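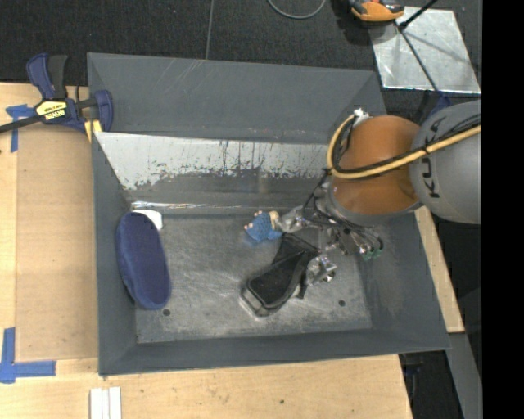
Lists > Temba Neighborhood Gardeners > Archive > July
Previous in thread | Next in thread | Reply

Re: Water rates and the shared meter
Posted by Laiba Paracha, July, 7:17 pm
3 replies | 0 shares

Hi all,

Replying to Waqas below and copying the whole list, as a few people have asked me the same thing in person.

Waqas Bangash wrote:
> I got the new bill from Zalbridge and it says 2,324 gallons for the
> spring quarter. Last year we paid a flat fee and never saw a number.
> Is that high? And does the split stay even per plot, or do the
> people with double plots pay more now? I have a single and I mostly
> grow beans and onions, so I would like to know before I send a check.
> Also, is the tap by the north gate on the same meter?

The number is fine. The spring quarter covers the weeks before most of us had anything in the ground, so expect the summer bill to be a good deal higher. I called Zalbridge and they confirmed that the reading came off the meter and was not an estimate. They will send someone out to read it again at the end of the quarter.

On the split: the rule we agreed to in the spring was by plot, so a double plot counts as two shares. There are 17 shares in all. Usman has a double and has already paid for both. If you have a single plot, you owe one share, whatever you grow. I know that feels unfair to people who water very little, but the other way is a meter on every bed and we can't pay for that.

Yes, the north gate tap is on the same meter. So is the one behind the compost bays, which drips. Kamran Farooqui put a new washer in it and it was still dripping when I went by yesterday evening. He thinks the seat is worn and the whole tap needs to come off. If anyone has a basin wrench he could borrow, please write to him directly.

A few other things while I have everybody:

Hoses. Please don't leave one running and walk off. It has happened 3 times this month. The soaker lines are okay to leave for an hour if you tell the person in the next plot.

Barrels. Duyên Đinh got a price from Jarell for used food-grade barrels with the lids on. They want us to take at least 7 and we would have to pick them up. My feeling is that we should do it – the shed roof sheds a lot of water and all of it goes down the path at present. We would need gutter on the long side first. Write back if you're against it, and if you have a truck or trailer.

Mulch. The pile by the fence is for everyone. Take what you need, but leave the wheelbarrow under the roof after. The tire went flat again from sitting in the sun, or at least that's what Usman says. I think it's a thorn.

Checks can go in the lockbox or to me. Please write your plot number on the front. I'd like to pay the bill before the end of July so that we don't get the late charge.

Waqas, I hope that covers it. If your beans are as far ahead of mine as they looked, I'd like to know when you planted – mine went in late and the first sowing rotted.

Laiba

Previous in thread | Next in thread | Reply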